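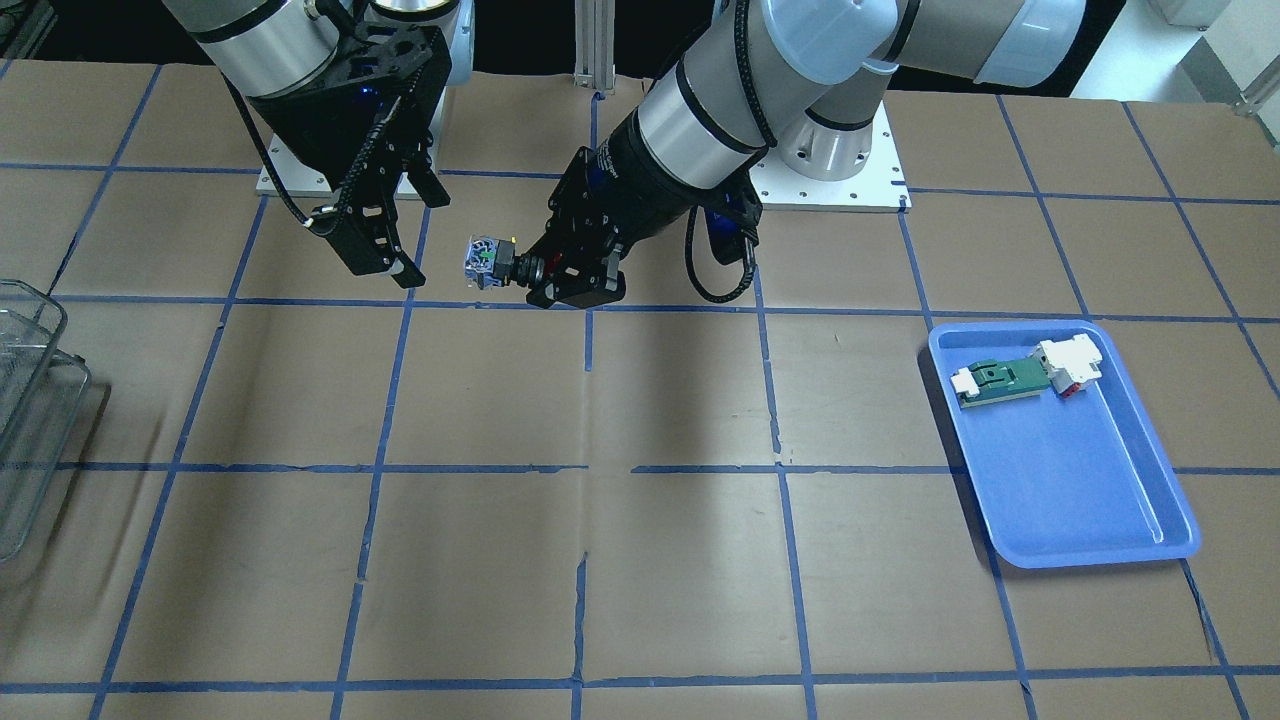
Cell B, left arm holding a part. Tape grid is for tray and part placement.

Sæther bimanual software – two engineers, one contract role

Location: Flesholm, on site most of the week. Start: March if you can, April if you can't.

We write the software that lets two arms put small parts where they belong. Planning, perception, control, and a pile of tooling that grew faster than it should have. Team is small, we need three more people and we need them soon. Pay bands are in the form, not hiding them, just didn't want to keep two copies in sync.

Role 1 – motion planning (full time)

You'd own the two-arm planner, which is called Irau. C++ core, Python bindings. It plans both arms as one problem when they share space and splits them when they don't. The splitting logic is the weak spot. Currently it falls back to a retreat-and-wait that works and is slow. Replan budget is 230 ms, we blow it more than I'd like when both grippers want the same tray.

Want: real experience with sampling or optimization planners, collision checking at speed, comfortable reading a profiler. Don't care about: degree, which sim you grew up on.

Role 2 – perception (full time)

Pose estimation for small parts, several views, lots of occlusion from the grippers themselves. Shiny things, see-through things, wire mesh. Depth on mesh is garbage so don't plan on leaning on depth. You'd inherit a training pipeline plus a labeled set of 3506 grasps, and a calibration routine that takes 10 minutes and should take two. Hand-eye drift detection is first on the list after you get your laptop.

Want: you've shipped a perception model that something physical depended on, and can tell us how it broke. Python, PyTorch, enough C++ to not be scared of it.
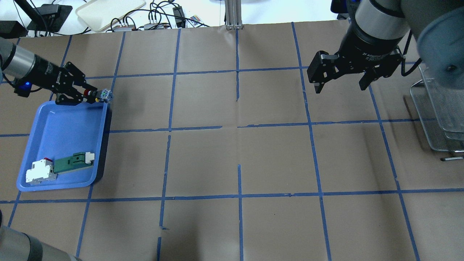
Mojtaba Parsa asked after reading the draft of this whether the perception hire would also get stuck maintaining the labeling tool, and said that if so we should say it up front. Fair. Yes, for the first few months you will, then it moves to the contract role below. He also says the replan number above is optimistic. It's the budget, not the result.

Role 3 – tooling and replay (contract, six months, may extend)

Our log viewer is called Grurnier. It lines up joint states, gripper commands, camera streams and planner decisions on one timeline. It's good and it falls over on long logs. You'd fix the indexing, write the episode search, take over the labeling tool, and get CI to run replay tests overnight without someone babysitting it. Web front end, Rust or C++ behind it – your pick within reason.

Remote OK for this one if you overlap with our mornings.
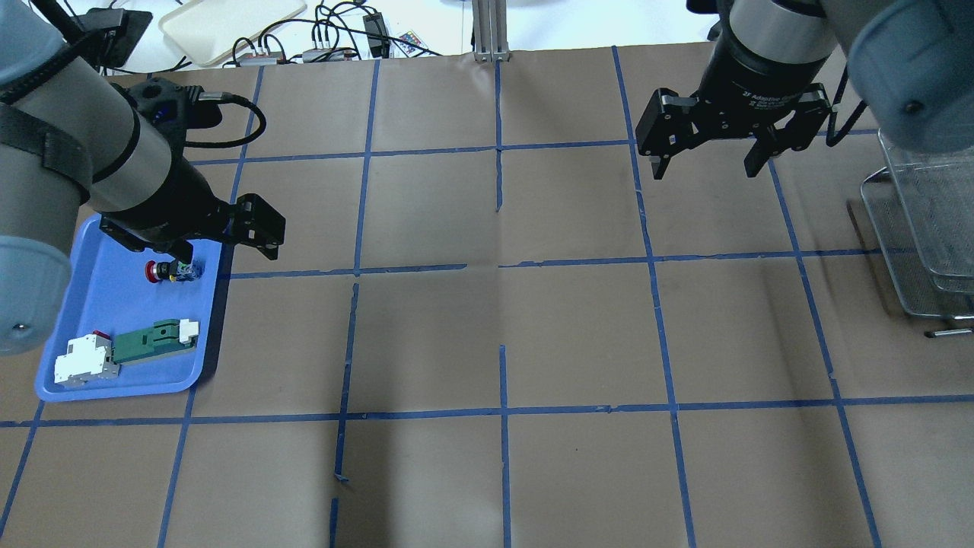
Interview is one call and one paid work day, no puzzles. On the work day you sit with whoever owns the code, pick a real ticket and get as far as you get. For planning it will probably be the tray approach problem: the left gripper has to work right over the rim of a blue tray with parts lying in it, while the right one hangs open over the paper side and may want in next. Write down what you'd check for collisions and how often, then code some of it. For perception we give you logs and ask what you don't trust in them. You keep whatever you write.

How to apply

Fill in the form, attach a CV or just links. A paragraph on something you debugged for too long is worth more to us than a cover letter. No recruiters please.

Planning questions to Davoud Karimi, perception to Hamidreza Soltani, tooling to Ojārs Zariņš. If you're not sure which role fits, write Davoud and he'll foward it. We read everything, usualy answer inside a week.

Visa help: yes for the two full time roles, no for contract. Relocation: some, ask.

Form closes end of February, 5 pm local time. Might close the tooling one sooner if the right person turns up.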